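Moving a sofa that won't fit through the hall, do I pay the 147?

posted by tumcombe_tess

Hi all, I'm moving from Tumcombe to Rutmont in December and my neighbours want my old sofa. Lovely colour, weighs a tonne. The hallway has a tight corner and I've already scraped the paint once — the landlord will not be thrilled.

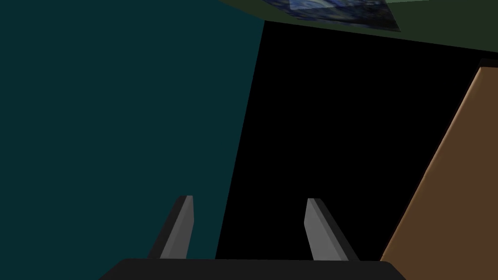
Vimden Removals quoted me $147 just to get it next door, which seems steep for 14 metres of carrying! Has anyone done it themselves? I've got one strong mate and a borrowed trolley.

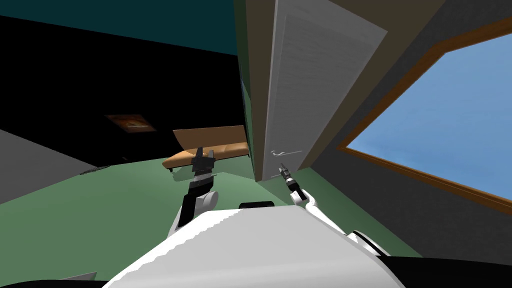
Tan sofa, middle distance

Replies

posted by kong_of_the_couch

Did mine last winter. Unscrew the feet first, then stand it on its end and hook it around the corner back first. Took us 30 minutes, and most of that was arguing. Take the door off its hinges if you can, you'll gain a few centimetres. Old blankets on the walls too.
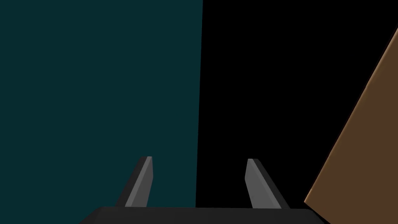 posted by mudgee_mum

Just pay them. My back has never been the same.

posted by flatpack_fan

Measure the diagonal depth of the sofa, not only the height. Mine cleared the doorway on paper and then the lever handle caught the fabric — so tape a towel over it before you start.

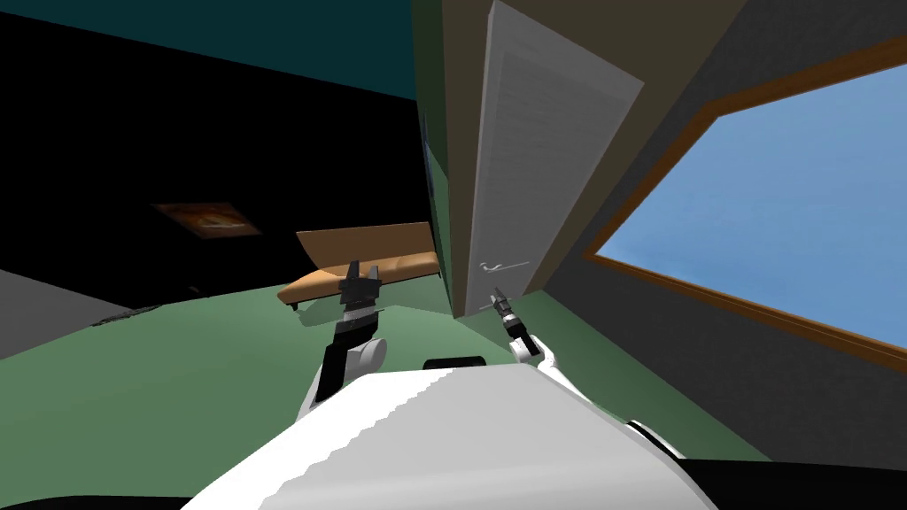
White door with lever handle

And check your lease for the paint, mine had a clause about touch-ups.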